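Forum > Small Groups and Discipleship > Scripture Memory
Thread: We learned all of Philippians by heart as a group!! (long, and I have questions)

pewbythewindow
Member, Cillport

I've been lurking on this board forever and finally have something to share. Our evening group at church spent the spring and most of the summer learning Philippians. All four chapters, out loud, from "Paul and Timothy" right down to the grace at the end. We said it together in front of the congregation in August and I'm still buzzing from it.

Most of us hadn't memorized anything since we were kids. I had Psalm 100 from third grade Sunday school and that was pretty much my whole collection. So if you're reading this and thinking you don't have the brain for it, please hear me, I'm 47 and I lose my glasses while wearing them.

What we did, more or less:

1. We read the whole letter aloud together before learning a word of it, three meetings in a row. Somebody different read each time. I thought this was going to be a waste of three meetings and I was so wrong. By the third time you already know where Paul is headed, and the verses hang on something when you go to learn them.

2. Everybody learned everything. We'd talked about giving each person a chapter and decided against it. Slower, but it meant any of us could pick up if somebody went blank (and we did go blank, chapter 3 is a beast).
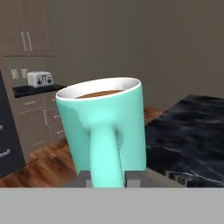
3. Index cards. I bought a pack of 100 and thought that would last me the whole letter. Ha. I wrote the first letter of each word on one side and the full text on the other, and kept messing up and starting over. The first-letter trick is wonderful though. You go from reading to remembering without noticing.

4. We said it walking. Up and down the side aisle, around the parking lot if it was nice out. I can't explain why this works but chapter 2 went in like butter once we were on our feet.

5. We prayed a piece of it at the end of each meeting, just whatever part we'd learned that night, turned into our own words.

Now my questions. We want to do another book starting this fall. James? Colossians? Somebody in the group wants to go for Mark and I can't tell if that's faith or madness. And how do you all keep the old one from leaking out while you learn the new one? I can already feel chapter 1 getting soft at the edges.

Grandpa_Tobit
Senior Member

Well this made my evening. Congratulations to all of you.

Colossians. You'll be amazed how much of it rings against Philippians, and it's nearly the same length. The danger is that the two letters will get tangled up. You'll start a sentence in one and land in the other. I did it out loud at a nursing home service and had to go back and begin again, and the dear lady in the front row said the right words for me.

On leaking: say the old book once a week, start to finish, no stopping to fix anything. Mark the bad spots afterward and work on those. I do mine while shaving, so I've had a few nicks in the thanksgiving section.

hebrews_or_bust
Member

Great job! But I'm going to push back on the word-perfect thing, if that's what you're doing. We tried it for a year with Ephesians and it turned into a spelling bee. People were so scared of swapping an "and" for a "but" that they quit hearing the letter. We switched to telling stories from Luke in our own words, staying close to the text but not chained to it, and the group came back to life.

I'm not saying don't memorize. I'm saying ask what it's for.

pewbythewindow
Member, Cillport

Oh that's a good question and I've been chewing on it all day. We did aim for word-perfect but we weren't strict about it. If somebody said "Jesus Christ" where the text has "Christ Jesus" we kept rolling. (Paul goes back and forth! It's so hard!)

But for me the small words turned out to be the best part. I must have read 2:12 and 2:13 a hundred times in my life and never once paid attention to that "for" in the middle. Work out your own salvation, FOR it is God who works in you. I was standing at a bus stop when it hit me and I just about hugged the guy next to me.

hebrews_or_bust
Member

OK, that's a fair point about the "for." I'll give you that one.

I still think a letter and a story are different animals. A letter argues, so the joints matter. With the storm on the lake I'd much rather hear somebody tell it so I feel the boat move.

marigold_and_myrrh
Moderator

Moving this to Scripture Memory from General, hope that's OK, it's too good to lose in there.

Can I stick up for Mark? Our group did it over two years. It is NOT madness. It moves so fast, there's always a next thing happening, and your memory grabs onto the places: the lake, the house, the road, the other side of the lake again. Short epistles are harder for me because there's nothing to look at.

What I'd change is that we learned it in order, and everybody knows chapters 1 through 4 beautifully and the trial scenes not so well. If I did it over I'd start with the last few chapters and then go back to the beginning.

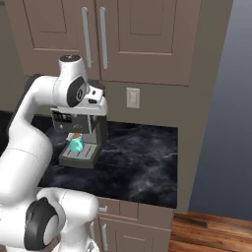 Robot arm reaching over the coffee machine

One more thing, pick your translation before you start and don't let people mix. We had two going at once for the first couple of months and saying it together sounded like a flock of geese.

Grandpa_Tobit
Senior Member

Amen to the translation rule. I'd go further and say pick an older one, with some rhythm to it. The King James was made to be heard in a big room and it sticks.

no_longer_slacking
New Member

I have to disagree with that, with love. I came to faith as an adult and English is my second language. When my first group handed me the King James I went home and cried. I could say the sounds but I didn't know what I was saying. Now I use a plain modern one and I can pray it while I'm washing dishes and mean it.

Also, does anybody use a workbook? Somebody lent me the Jikari one, and it's 389 pages, and most of it is blank lines for copying out verses. I like copying by hand but I run out of steam around page ten.

Grandpa_Tobit
Senior Member

No_longer_slacking, I take that correction gladly. I grew up with those words in the kitchen and forget that they came to me for free. Use the one you can mean.

pewbythewindow
Member, Cillport

Welcome!! So glad you posted. I haven't used Jikari but two people in our group did, and they skipped around in it like crazy. One of them only ever did the pages with the verse broken into short lines, like a poem. You don't have to finish it! Copy the verse you're stuck on and close the book.

hebrews_or_bust
Member

Our church has a shelf of those and I'd call them fine. The line breaks are nice. I'd save the money and type out the passage yourself with your own breaks, one thought to a line. Figuring out where the breaks go is half the learning.

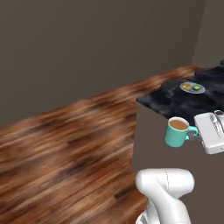 Mafalda Cordeiro

Hello all, one of the group here, I'm the person who wants to do Mark. I've been outed so I might as well come and defend myself!

First, I want to add something pewby left out of the big list. We went away to the retreat house at Tufa for a night in the middle of it, when we were bogged down in chapter 3 and two people were ready to drop out. We didn't drill. We took turns reading the chapter to each other very slowly, and then sat with it without talking, and then somebody would say the one line they couldn't get past. Mine was "forgetting what lies behind," and I'd had a rough year, and I said so. After that, the people who were going to leave didn't leave. I really believe the praying together did more for our memories than the cards did. (Sorry, cards.)

Second, to hebrews_or_bust, I'm with you on stories, partly. I tell Bible stories to the little ones in my own words and love it. But I'd like to have Mark's words too, underneath, so that when I tell it freely I know what I'm being free with. Could we do both? Learn a section word for word, then have one person tell it back in their own words before we go on?

Third, about the leaking. What works for me is handing it on. I've been teaching Philippians to my sister over the phone, a few verses at a time, and I've never known it better.

hebrews_or_bust
Member

Mafalda, "so I know what I'm being free with" is going up on our meeting room wall. Yes. Do both. I might even talk my crowd into trying it that way with Luke 15.

I do still think you should give each person their own stretch of Mark. Sixteen chapters all learned by everybody is a long haul and you'll lose the ones with new babies and night shifts.

marigold_and_myrrh
Moderator

We had a mix. Everybody learned the baptism, the Transfiguration, the supper and the empty tomb. The rest we divided up. It helped a lot that people could choose, and there was a real fight over who got blind Bartimaeus.

Decide early where you're going to stop, too. Is it 16:8 or do you go on to the longer ending? We ended on "for they were afraid" and then let it be silent in there for a good while before anybody moved. I get goosebumps typing that.

Grandpa_Tobit
Senior Member

I'd want the longer ending myself. It's in my Bible and I'd feel I was leaving the table early. But I won't start that war on a happy thread.

no_longer_slacking
New Member

Quick update from me. I typed out Philippians 4:4-9 one thought to a line like hebrews said, taped it by the sink, and I have it!! All of it! I said it to my husband and he clapped.

Is there a set-to-music version anyone likes? I learn so much faster if I can sing.

marigold_and_myrrh
Moderator

Yay!!! The Rarnero songs are what my kids learned from, very simple tunes, just voice and guitar. They don't cover everything and the wording gets squeezed in places to fit the music, so check it against your own translation as you go. Psalm 100 is the best one on there, and pewby, you've got a head start.

pewbythewindow
Member, Cillport

Six-year-old me is thrilled. We met tonight, and it's going to be Mark. Shared sections and divided sections the way marigold did it, with the telling-back added in, and we're starting with the last week in Jerusalem. We're reading the whole thing aloud first, of course. The ending is still up for discussion (Tobit, you have an ally here and she is LOUD about it).

I drew Gethsemane. Pray for me.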